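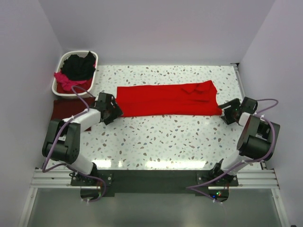
I finished the second draft of Gimemia last night, so this is a short thread on what changed between drafts. I'd been calling the first one done for months. It was more like that red garment on the table, smooth across most of its length and then wrinkled and folded over at one end. The last 10 chapters were the folded end.

The town of Linusham used to have a harbor, a cannery and two churches. Now it has the harbor. The churches were there for a wedding I cut in November.

Total cut from chapter one: 2282 words. All of it was weather and the history of the ferry line. I kept one paragraph about the ferry – the one where it's late.

I changed the narrator from third person to first and then back again. That took me 16 weeks and I don't recommend it. A few sentences from the first person version stayed in as dialogue, and those are some of the better lines in the book.

A couple of you asked about outlines. I write one after the draft, on index cards, one card per chapter. If I can't fit what happens on the card, the chapter is probably two chapters. If the card only says "they talk," I go back and read it again.

On names: the dog is still Nilik. Three early readers said it was hard to pronounce and all three pronounced it the same way, so it stays.

My daily target is 50 minutes before work. I don't track word counts while drafting. I miss maybe one day a week and I don't make it up on the weekend.

Next step is reading the whole thing out loud, dialogue first. I did this with the last book and caught a character answering a phone he had dropped in a lake.

Not looking for more readers right now – I'll post here when I am.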